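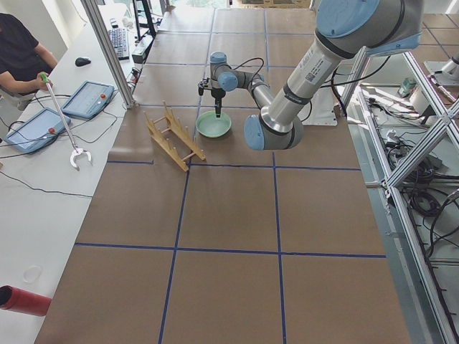

Lena Michalski, lab operations coordinator, Kestville

Search this site Enter keywords Go

Print this page | E-mail this page

How to budget for a tabletop robot arm station without forgetting the small stuff

If you've been asked to put together an equipment request for a robot arm that will practice kitchen jobs (picking up bowls, loading a dish rack, that sort of thing), welcome! I've written a good many of these requests by now, and I still keep my first one in a drawer because it had a lovely, confident total at the bottom and left out the table.

Start with a piece of paper, before you ask anyone for a quote. Write down one job you want the arm to do, in a plain sentence. Ours was "lift a bowl and set it in the rack." Then draw the work area from above and mark where the bowl and the rack will go. We tape our tabletop into rectangles with dark blue tape over brown kraft paper, and it makes the planning much easier when you can say "two boxes to the left" and everyone knows what you mean.

Next, make four headings and put every item under one of them.

1. The arm and what comes with it. Ask for the arm, the controller, the teach pendant and the cables as separate lines, even if the seller prefers one price. Pendants take up desk space too, and you want the red stop button where a hand can get to it, so measure the desk while you're at it.

2. The gripper. Please don't leave this for later. Narrow fingers suit the rim of a bowl very nicely, but if you also plan to handle wide boxes you may need a second set, and those can take weeks to arrive. Our quote from Drarovton listed the gripper with no mounting parts, and we only caught it because Efraín Ñahui read the second page.

3. The frame and table. We priced aluminum extrusion bars with diagonal braces and paid $1,176, brackets included. Add the braces from the start – a frame that wobbles will have you chasing your tail over where the arm thinks it is. Leave room on lower shelves for equipment, and allow more cable than you believe you could ever use.

4. Things that get used up or knocked about. Paper, tape, bowls, racks, spare fingers. I also put in a hand-held reacher-grabber, the kind with a claw on the end of a long shaft, so people can move an object without leaning into the work area. Stop the arm first all the same!

Now total each heading by itself. For our second station, the fourth heading and the shipping together came to $2,090 for the year, and I'd have guessed half that. Put 12 percent on top for the things you'll find out once the crates are open.

Then think about timing. If your budget year closes in October, as ours does, count backward from there. Fenon gave us a delivery time of 40 days, and the purchase order needed its own time before that clock even started. Savchuk was quicker but wanted payment up front, so have a word with your accounts office before you fall in love with a delivery date.

Last of all, send your four-heading sheet to whoever will be standing at the table every day, and ask them what's missing. Ours came back with a longer desk and a second box of tape on it.

Print this page | E-mail this page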